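Gallery: dark veined marble with illustrated wall panels

Usunura Surfaces and Interiors
Project notes and photographs, March 2022

Project reference 2433 covers a small square enclosure fitted out with a dark brown marble top and printed panels on three sides. The stone was selected at the Gornden yard from a single slab, lot 1812. The wall artwork comes from the Vuorinen jungle range, colourway 15, in salmon pink, teal and black line. Panels were hung in February and left for a week before trimming.

The selection criteria were plain. The client wanted a top with strong movement in the veining and a ground colour dark enough that small, brightly coloured items would read clearly against it. Two lighter stones were sampled and rejected. Both were attractive under daylight, but yellow and pale green items lost their outline on them under the fitted lighting. The brown stone held every colour we tried, including dark red, which was the one in doubt.

A polished finish was specified over a honed one. Polishing deepens the brown and grey patches and sharpens the edge of the veins. The penalty is glare at low angles, which was accepted.

The photographs show the top in use, with the red flower dish and the artificial fruit.
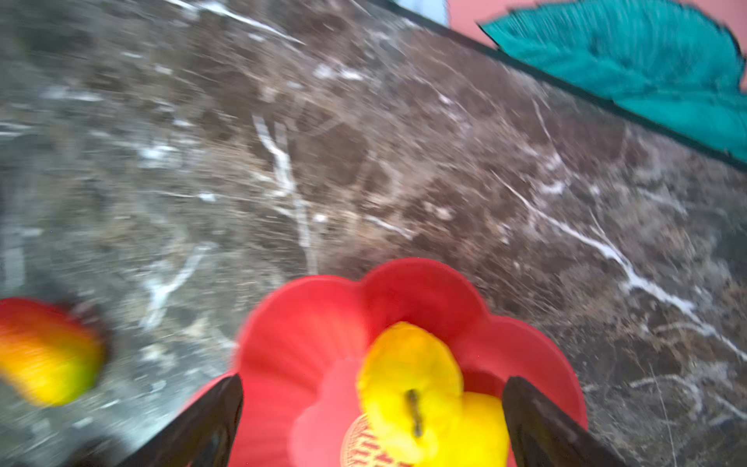 Red plastic flower with its yellow piece in the centre. White veining forks in the polished stone behind it, with part of a teal, leaf-like shape beyond the back edge.

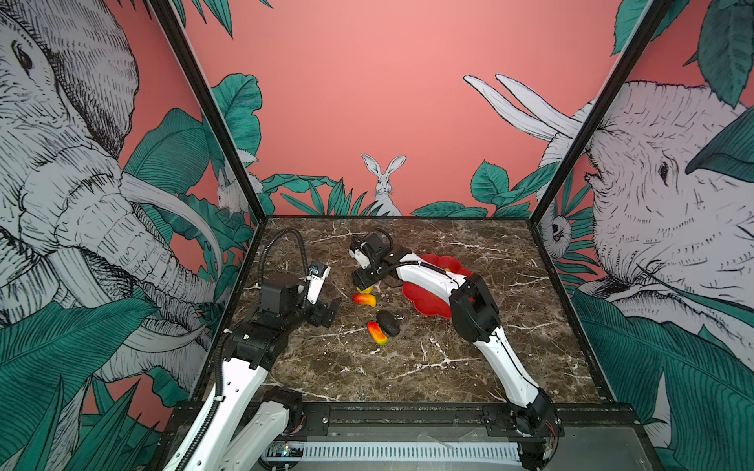
Scalloped dish at right of centre, mango-shaped fruit on the bare stone to its left. Salmon-pink back panel.

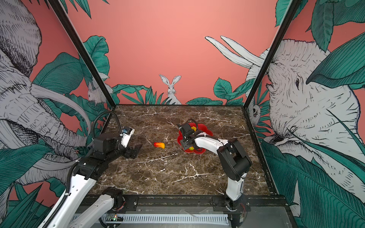

Elephant artwork on both side walls, white rabbit in the leaf border at the back. The black corner posts stand at the panel joins.

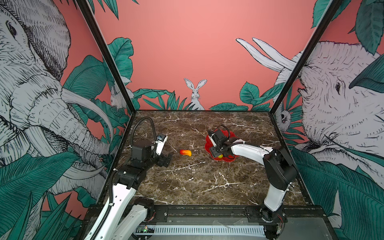

A yellow-green piece in the dish and a red-and-yellow one on the marble.

Notes on the stone

The slab was cut with the heaviest veining kept inside the finished square. Orientation was decided on the yard floor with a cardboard template, moved until the main white veins ran clear of the corners. Veins that finish at a corner tend to look like chips from a distance, and a few of the finer ones in this lot are open enough at the surface to collect dust. These were filled with a tinted resin before polishing. The fill is visible under a raking light and not otherwise.

Sealing was done with two coats of Citenine penetrating sealer, the second applied once the first had stopped darkening the stone. Surplus was buffed off with a dry cotton cloth. No topical coating was used. A coating would add a little slip resistance, but it scratches in fine arcs wherever plastic items are dragged, and the arcs show badly on a dark ground.

Routine cleaning is a damp microfibre cloth and pH-neutral cleaner, dried off immediately. Vinegar, citrus sprays and general bathroom products must be kept away from the top – the polish will etch in under a minute and can only be restored with powder and a pad. Adhesive labels should not be left on the surface overnight.

Notes on the panels

The side panels carry the two large elephant drawings and were set out first. The back panel was then positioned so that its leaf border sits along the bottom, directly above the stone. This gave the best colour continuity at the corners, although the line work of the leaves does not match through from one wall to the next. Pattern matching was quoted at a further 1948 dollars, mostly in wasted material, and the client declined it.

The salmon ground was the subject of some discussion. On the sample card it reads close to terracotta. Across a full panel it is noticeably flatter and pinker, and anyone specifying it should ask for a large proof before ordering. The teal is more stable and prints close to the card.

Panel faces are matte and will mark if rubbed. Dust with a soft dry brush, working downward. Fingerprints can be lifted with a barely damp cloth provided it is done the same day – after that they tend to stay as a faint shine on the pink areas. The engraved-style hatching hides marks well, and the side walls will need less attention than the back.

Things we would change

The gap between stone and panel was left at two millimetres and should have been three. It is awkward to clean, and grit works its way in along the back. We would also order one spare side panel at the outset. The range is printed in batches, and a replacement from a later batch is unlikely to be an exact colour match.

Offcuts from lot 1812 are held at Gornden for repairs. The largest would make a small shelf or a threshold piece. Quote the project reference when asking after them.

Recent galleries
Honed bluestone hearth, before and after resealing
Vuorinen fern panels in a narrow hallway
Green serpentine bench offcuts
Resin fills in open-veined marble: colour tests

Contact Usunura Surfaces and Interiors | Copyright Usunura | Back to top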